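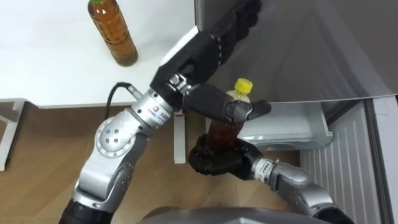
The fridge door, open

Hi Larysa,

Spring report, as promised, and a few days early for once. You asked me to keep it to what the grant paid for and what we still need, so I'll try, but you know I wander.

First the race itself. The Stiltevier Charity Relay went off last November with 2,081 runners signed up, and that beat our target of 2,000. I'd have been happy with 1,900! The weather was foul until the second leg and then it cleared up, so the folks who drew the early start have been complaining to me ever since. Elibariki Barasa's team won the mixed division, and the high school squad from Jasier came in right behind them after a really great final handoff. I was standing at the exchange zone and still couldn't tell you who was ahead going into the last straight. The timing mats could, thank goodness.

Which brings me to the mats. Your money bought the two sets we'd been renting every year, and they worked at every exchange except the one by the river road, where the signal dropped for a while. Iresha Wickramasinghe had her clipboard there as backup and we rebuilt the splits from her sheet that same evening. Results were posted the next morning. There were a handful of corrections after that, mostly people who swapped legs without telling us, and I've sent those to you separately. For this year we'll put a second receiver on the river road and move the zone up the hill a little, where the ground is flatter anyway.

The youth clinics started in January and they're going better than I expected. We planned on one evening a week at the Kundismont track and ended up adding a second, mostly for the younger kids, who don't do so well when they're lined up next to the fourteen-year-olds. Li-hua Chou coaches the sprint group and Lilian Mwakyusa has distance. Lilian has them doing baton work too, even the ones who swear they'll never run a relay in their lives. I've borrowed a couple of her drills for my own adult group, and we are much worse at them than the kids.

Attendance dipped in February when the indoor hall was closed for floor repairs. We ran outside on the dry evenings and canceled the icy ones. It came back in March, and there's now a waiting list for the sprint group. I'd like to talk to you about that one. Li-hua can't take more kids by herself, and she's right to say no. A paid assistant coach for the fall would fix it.

Money. We had $2,858 left in the equipment line at the end of March. I'd like to spend most of it on starting blocks, as the ones at Kundismont are older than I am (well, nearly) and two of them slip. Li-hua has a quote from Sakamoto that includes delivery and spare pads, and it fits. Whatever is left would go toward bibs. If you'd rather we hold it back for the race, just tell me before the end of May and I'll sit on it. The clinic line is right where it should be. The travel line is a little over, all of it from the bus to the regional meet, where we had to book the bigger bus late. I've moved the difference out of printing and noted it in the spreadsheet.

Things that didn't go well: the online sign-up for the relay was a pain. Teams could register with three runners and then nobody got a reminder to add the fourth, so I spent the last week before the race on the phone. We're changing the form so a team isn't complete until all four legs have a name. I also promised you a parent survey by the end of winter and it hasn't gone out. The questions are written, Iresha has looked them over, and it'll go out with the May schedule.

Between now and the summer break we have the clinic time trials, an open evening for new families, and the first planning meeting for the next relay. The course permit is in and I'm waiting to hear. If the city wants us off the bridge again we'll use the old loop through the park - it's slower, with that nasty turn at the bottom, but everybody knows it. Entries open in July either way.

You're welcome at the track any evening you like. Bring shoes, Lilian will put you in a relay team whether you want it or not.

The budget sheet and the clinic attendance lists are attached. Call me if the travel line looks strange.

26 Apr 2022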